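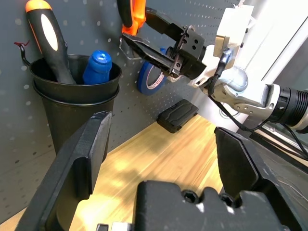 Skullska library opens its reading room again after repairs

Jul 3, 2022

The public library in Skullska has opened its main reading room again. The room was closed in May, when water from a broken pipe came through the ceiling and damaged two walls and a part of the floor.

The repairs were done by Claltotix, a building firm from Jedach. The workers replaced the pipe, dried the walls and put in a new floor. The town paid for the work from its fund for public buildings, and the library did not have to use the money which was planned for new books.

In total 569 books were damaged by the water. Most of them were novels and travel guides, and the library says that roughly 400 can be bought again without difficulty. The others are older books about the history of the region, and for these the library asks the residents for help. Anyone who has such books at home and does not need them can bring them to the front desk. A list of the missing titles hangs near the entrance.
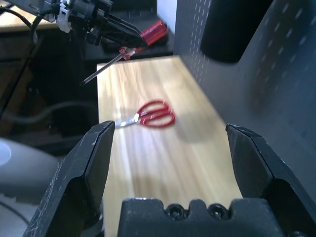 The reading room has now 104 seats, a few more than before the repairs. The old newspaper shelves were moved to the hallway, which made space for another row by the windows. Reading lamps for this row are ordered but did not arrive yet.

During the closure, visitors could borrow books only from the branch in Farah. This branch will keep its longer opening hours until the end of the summer - after that it goes back to mornings only. Books that were borrowed in Farah can be returned at both places.

The children's section upstairs was not damaged and stays open as usual. Late fees from the weeks of the closure will not be charged.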